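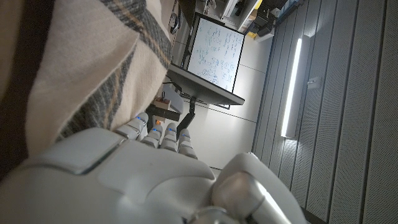

Issue 37, February 2022

Cloth is where most robot hands come unstuck, and it's the first thing the people at Savon want to talk about. Their new kit, the Ekar, is a five-digit hand sold with a wrist camera, a mounting plate and a bench licence for the Stilov control software.

"Anyone can pick up a block," says the lead designer. "Give it a tea towel and you learn a lot more."

We spent a morning at the bench with a plaid cloth in beige, cream and charcoal, and I could have stayed all week. The hand is a lovely piece of work, all rounded shells and slim jointed fingers, and each finger carries a small blue light. I assumed they were decoration. "Everyone does," the designer laughs. "They tell you the finger is powered and talking to the controller. When you're setting up by yourself, that's gold."

The kit ships with 23 grip presets, and the team is candid that fabric needs the most tuning. "Start with the soft pinch and drop the force further than you think you should. Folds move on you."

Loose threads are another favourite subject. "A frayed edge is a good test. We'd much sooner find a snag here than have a customer ring us about it."

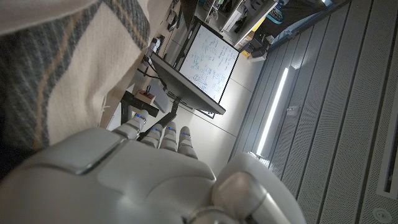

What you get for the money

The Ekar costs $1293 as a bench kit, without an arm. A spare finger set is extra, and swapping one takes a hex key and a bit of patience. The programming guide is excellent - clear, well organised and full of worked code.

My one grumble is the Vídalín adapter, needed for older arms and back-ordered until August. "We're working on it," the designer says. "The first batch went faster than we'd planned for."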